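Balogh Course Handout 6: House Rules for Simulated Pick-and-Place
Revised August 10, 2021

Read this before you book time on the Udgate cluster. Last February 41 runs were thrown out, and the arm was to blame for very few of them. Most died of paperwork: no seed, no written success rule, or a success rule that appeared shortly after the results did.

1. Write the success rule first

"The robot picks up the bottle" is a wish. A rule says how high the object must rise, how long it must stay up, and what it may hit on the way. Ours, for the kitchen tasks: the object is clear of the counter, both fingers are in contact, and this holds for 40 time steps in a row. If your object leaves the counter because it was launched, that is a failure, however much you enjoyed it.

Put the rule in the task file. A rule in your head is worth no points.

2. What counts as a held object

Contact between fingers and object is needed and is not enough. Physics engines will happily report contact while the fingers pass through a thing like a ghost through a pantry door. Check three readings together: contact force, finger gap, and the object's pose relative to the hand. If the gap says closed and the object says it is somewhere between the fingers, one of them is lying, and your report has to say which.

Log the view of the whole workspace and the close view of the hand. Either one alone can flatter you.

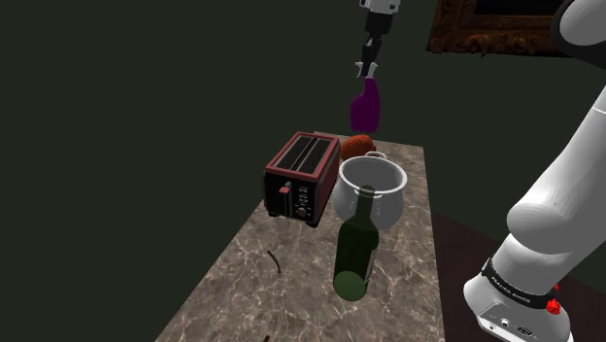
Gripper closed on a purple object, kitchen counter task, two views. 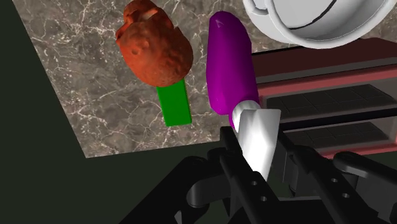

3. Clutter

An empty counter is a fine place to debug and a poor place to claim anything. Graded runs need at least four objects besides the target, placed by the scene script. Do not nudge them by hand to "tidy up." We compare the start poses with the seed, and we do look.

Knocking over a bystander object is a collision. So is leaning on one. Dragging the toaster along with the target counts as two collisions, for reasons of taste.

4. Speed and force limits

Yes, it's a simulation. No, you may not remove the joint limits. The point of Floralska (our scene package, for those who skipped Handout 2) is that a policy which behaves there has some hope of behaving in the Zostesville lab, where the arm has mass and the emergency stop has a queue. Keep the default limits. If your method needs higher ones, say so on page one of the report, in a sentence with a verb in it.

5. Reporting

Give the number of trials, the number of successes, and the seeds. Percentages may come along as guests. One group reported a rate of 100 percent, and the appendix revealed a single trial.

Run 153 trials per task. That number is in the grading script, and arguing with it has not worked so far. Failed trials stay in the table with a cause: missed grasp, slip, collision, timeout, or other. If more than 77 of them are "other," you haven't looked at your logs.

6. Naming

Task, seed, trial, in that order, with underscores. No "final." No "final2." Files called "final_REAL" will be deleted unread.

7. Before you submit

Rerun one of your successes from its seed on a different machine. If it fails there, write that down and submit anyway. You will lose fewer points than you expect, and far fewer than if we find it first.

Questions about section 3 go to the course forum. Questions about section 6 have been answered in section 6.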